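Home Skills 1, Unit 4 Handout
Sorting and Storing Kitchen Utensils
Revised 2/16/24

Bring this handout to the practice session along with the Drirnari workbook. The reading for this unit is pages 18 and following. The storage chart we will fill in together is in the back of the workbook, after the index.

1. Clear a surface and put everything on it

Utensils are easiest to sort when they are all out in one place. A drawer hides the things at the bottom, and most people forget what they own. Use a table if you have one. A counter works, but you can only reach it from one side, and in a small kitchen you will want that counter back before you finish.

Put out the holder as well as the utensils. Keep a cloth at the side of the table for wiping handles. Small containers, a basket and anything else that normally sits near the stove can go toward the back, where they stay in reach and leave the front open for the pile.
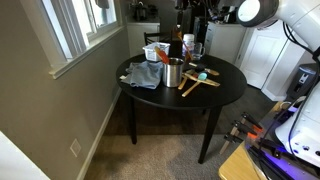
2. Sort by material first

Students often want to sort by use, with stirring tools in one group and turning tools in another. Do that second. Material decides how a tool is washed and dried, so it decides where the tool can be kept.

Wood: spoons, flat spatulas, paddles. Wash by hand, wipe, and let stand in the air. Do not leave wood soaking. A dry, pale handle can be rubbed with food-grade mineral oil and left overnight.

Silicone: spatula heads, scraper heads. The head can take heat up to the limit given by the maker, but many have a wooden handle, and the handle sets the washing rule. Treat a silicone head on a wooden handle as wood.

Metal: spoons, whisks, the holder itself. Dry these right away if your water leaves spots.

Brushes: keep separate until fully dry. Store with the bristles up.

If a tool is made of two materials, follow the rule for the more delicate one.
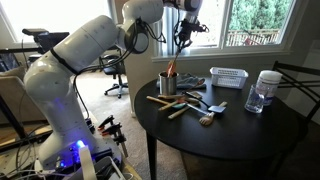

Figure 2. Orange-red utensil at the metal cup, with the rest of the pile at the front of the table.

3. Load the holder

The Aitken method, which we use in this course, loads the holder one tool at a time. Put the tool you use most in first and see how it stands before adding the next. A tall spatula in a light cup can pull the cup over — check this before you walk away.

Handles go down and heads go up. You can see which tool you are reaching for, and the part that touches food stays off the bottom of the cup, where crumbs collect. Long spoons go toward the back and shorter tools toward the front.

Leave some room. If you have to pull out two tools to get one, the holder is too full, and the extras belong in a drawer. 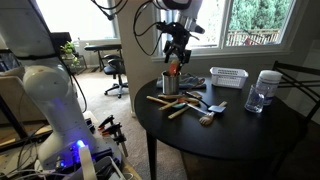 Figure 3. Orange handle upright in the can. Wooden spoons and other tools still to be sorted.

4. Decide about duplicates

Most households have more wooden spoons than they need. Lay the duplicates side by side and compare them. Look for cracks along the bowl, rough or fuzzy grain, dark spots near the neck, and a loose joint where a head meets a handle. A cracked spoon should be thrown out. A rough one can be sanded with fine paper, rinsed and oiled.

Keep two of a kind if you cook every day. 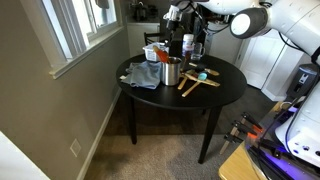
A flat wooden spatula and a round-bowled spoon are not duplicates, even if they are the same length. The flat edge scrapes the bottom of a pan and the bowl is for stirring and tasting. Count them as separate tools on your chart.

5. Put back the rest

Wipe the table before anything goes back. Baskets and bottles should be lifted and wiped underneath. Glasses and mugs return to the cupboard, since they pick up grease when stored beside the stove.

For next time

Fill in the storage chart for your own kitchen. Read the Jikeo sheet on cutting boards. The August section should also bring the short quiz from Unit 3, signed.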